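The Nendance Eight-Sided Wastebasket in Yellow

Reading time: 3 minutes

I have sold housewares for a good long while now, and I can tell you that very few people walk in all excited about a wastebasket. They want the lamp or the nice sheets, and the wastebasket gets tossed in at the register. I was the same way until my business partner, Biljana Golob, put one of these by her desk at home and started telling everyone who would listen (and a few who wouldn't) how much she liked having it there.

So let me tell you about the Nendance. It has eight flat sides and an open top, and it comes in a good, cheerful yellow, closer to egg yolk than to lemon. We carry it in three colors, the other two being a slate blue and an off-white, but the yellow outsells both of them put together and I can see why. It's easy to spot under a desk, and it looks happy on a wood floor, especially one of those floors where the boards run from brown to gray to tan and everything else you set down seems to disappear into it.

There is no lid and no pedal. I know some folks feel strongly about lids, and for a kitchen I'm with them, but beside a desk or a sewing table you want to drop a thing in and get on with your day. The flat sides are handy too - you can push one right up against a wall or a desk leg and it sits there nice and snug, where our old round ones always used to wander. 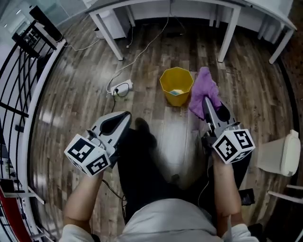

Cleaning is about as simple as it gets. Take a soft cloth, a little warm water and a drop of dish soap, wipe down the inside first and then the outside, and go once around the rim where the dust likes to settle. Please don't use scouring powder on it! It will dull the finish, and then you'll be writing to me, and I'll feel bad for both of us. If you've had something sticky in there, let some soapy water stand in the bottom for 25 minutes before you wipe.

You can use a liner or go without. Biljana goes without, being a paper-and-pencil-shavings sort of person. I use a small bag in mine and fold the edge over the rim, and it stays put pretty well, though I'll admit the corners take a little fussing the first time.

If you're setting up a whole work corner, the Hovus cord clips are worth a look while you're here. They keep a power strip and its cables up along the back of the desk, so there's less on the floor to move every time you sweep. The Satimau desk mat comes in a matching yellow, or almost matching, anyway. Hold the two side by side in good light and you'll see the mat is a touch paler.

We've sold 1,283 of these baskets since they first came in one January, and we reorder as soon as the shelf starts looking thin. Orders go out within 2 working days, one basket to a box. If yours shows up with a scuff or a crack, write to me and I'll send another.

Vlasta Berisha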